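From: Guoqing Shao
To: Flatonstead Residents list
Subject: Re: Shared kitchen hours and the October changeover

Dear all,

Tomos Ifans wrote:
> Could the office confirm whether the shared kitchen at Dandby
> House will stay open during the changeover, and whether the
> deposit is still 40 dollars? The notice in the lobby gives one
> figure and the lease addendum gives another. I would also like
> to know what happens to dry goods left in the cupboards.

The deposit remains 40 dollars. The figure in the lobby notice was carried over from last year and has been corrected.

The kitchen at Dandby House will remain open throughout October, with the exception of two mornings when the flooring contractor, Duvent, will need access. Those mornings will be posted on the kitchen door once Duvent has confirmed them. Residents of Hailu Court may continue to use the Dandby kitchen under the present arrangement, which the management office has extended to the end of the lease year.

Dry goods may stay in the cupboards if they are sealed and marked with a unit number. Unmarked items will be moved to the shelf by the mail room and kept there for two weeks. Refrigerated food is not affected by the work.

The budget for the changeover is slightly more than 2,000 dollars and comes from the maintenance reserve. No charge will be passed on to residents. The itemized sheet is available at the front desk – please ask for the Dandby folder.

Trays and other small items should be returned to the kitchen after use. Questions about lease addenda should be sent to the office directly and not to this list.

Regards,
Guoqing Shao
Residential Services, Flatonstead
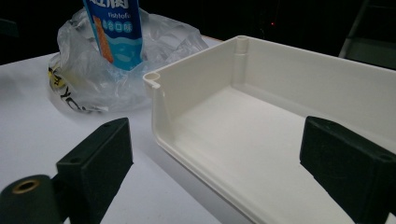 White plastic tray on a white tabletop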